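From: Yara Aoun
To: shopfloor list
Subject: Re: [shopfloor] what happens to the bench people when the arms come in?

Hi all,

Sorry for the slow answer, Fares. I started typing this on Tuesday, got pulled off to help with a shipping mess, and found it still sitting in drafts. Quoting your message so people who joined since can follow along:

> On the shopfloor list, Fares Masri wrote:
>
> We're a small outfit in Urkthorpe doing kitting and light assembly, and the owner has come back from a trade show with stars in his eyes. He wants a pair of arms on a bench by spring. I run the bench crew. They've heard, and every lunch break it comes up again.
>
> I know some of you are further along with this. What I'd like to hear is the boring stuff. Who looks after the thing all day? Did anybody's hours get cut? Does the person who used to do the job end up doing the same job plus babysitting? And does it really handle little parts, or do you spend your life picking them up off the floor?
>
> Also, if anyone has a picture of a setup that isn't from a brochure, I'd love one. Everything the owner shows me has blue lighting and a guy in a clean shirt.
>
> Fares

OK so, boring stuff, my favorite!

For anyone who doesn't know us, I'm a line lead at Chamoun. We pack spares kits, mostly small parts into compartment trays, and until last March all of it was done by hand. Then we got what the office calls the Viltatgate cell and the rest of us call the box. It's a two-arm bench setup with walls around it, and it sits at the end of the line right where the label printer used to be (the label printer is now in a terrible spot by the restroom door and I will be mad about it forever).

Who looks after it: three of us are signed off, me and two of the packers. One of us is on the box each shift and the other two are on regular benches. We swap at lunch. The first plan was for a single "operator" to stand there all day and I fought that pretty hard, partly on account of it being dull as dishwater and partly because I could see the other skills getting rusty. Swapping was the one thing I asked for in writing. If you only take one thing from this email, get the rotation agreed before the arms show up. Once somebody is The Robot Person it's very hard to undo.

Hours: no, nobody lost any. I want to be careful here because that was our order book as much as anybody's good intentions. What did happen is that a packer retired and they didn't replace her, and I'm sure the box was part of the thinking. Your crew will notice stuff like that even if nobody announces it, so I'd push the owner to say out loud what he plans to do when people leave. Ours wouldn't for months and the rumors were way worse than the answer.

Same job plus babysitting: yeah, at first, 100 percent. For the opening stretch I was setting parts out for the arms, watching the arms, fixing what the arms did, and then being asked why my own bench was behind. We got that sorted when our supervisor agreed that whoever is on the box doesn't have a bench target that half of the shift. Sounds obvious now. It took an embarrassing number of meetings.

The pay thing you didn't ask about but your crew will. We got a small bump for being signed off, and it came late. I'd ask up front.

Little parts: depends so much on the part! Blocky stuff with flat sides is fine. Anything bendy or shiny is a pain, and bags are hopeless, so all of our bagged hardware is still done by hand and I don't see that changing soon. The biggest run we've put through the box was an order of 1764 trays, all blocky parts, and it did that one without much drama. Then the very next order was only 168 and we gave up on it before lunch and did the whole thing by hand. The changeover just wasn't worth it. Your owner is going to want to put every job on it so it looks busy. Short runs are where your people will beat it all day long, and they should get to say so.

The other thing that surprised me is how much of the work turned into laying things out. When I pack by hand I don't think about where the part is, I just reach over and grab it. Now I think about it constantly. Is it turned the right way, is it too near the tray, is there room for the gripper to come in from the side. One of our packers used to do cake decorating and she's the best of all of us at it. I don't believe management had any idea that was going to be the skill.

And it changed the talking, which I miss. We used to face each other across the benches and chat the whole shift. When you're on the box you've got your back to everyone. I asked for the bench behind it to be moved over so there's at least somebody in earshot, and they did that, so credit where it's due.

You wanted a picture with no blue lighting, so here you go, one from our place, very much not a brochure:

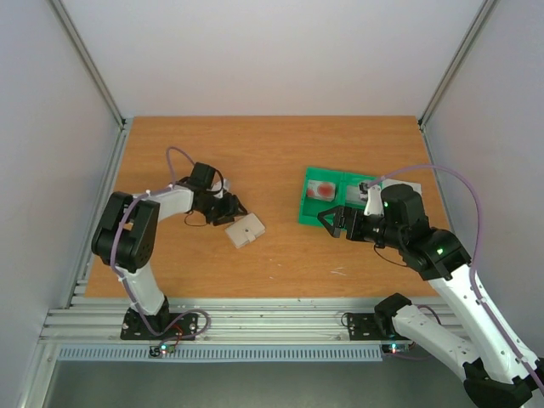 *Two arms at the bench, with a block out on the wood and the green tray over on the right.*

The wood top is already picking up scuffs, as you'll see. I kind of like that about it. The purple cables are what I'd have you look at if your owner is getting quotes. Ask whoever sells you yours how the cables are routed and who is supposed to check them, and whether that person is going to be one of your crew. At our place it ended up being us, and it wasn't in anybody's job description until I complained.

A few odds and ends I'd bring to your owner:

- Sign off more people than he thinks he needs. We have three and it's tight the minute someone's out sick.
- Let the crew pick the first job that goes on it. They know which one they hate.
- Get the training done on paid time, on shift. Ours was going to be 9 short videos "whenever you get a minute." Nobody on a packing line gets a minute.
- Decide who is allowed to stop it. Our answer is anyone, no questions asked, and I wouldn't work next to it otherwise.

The folks at Terkmont went through this before we did and let me come stand around for a morning, which helped more than any of the slides. You're welcome to do the same here if you can face the drive from Urkthorpe. Bring one or two of your bench people with you, the more skeptical the better. Our packers will talk to them a lot more freely if I'm off getting coffee.

Would also love to hear from anyone on the list who has bagged parts going through one of these, because we're stumped.

Yara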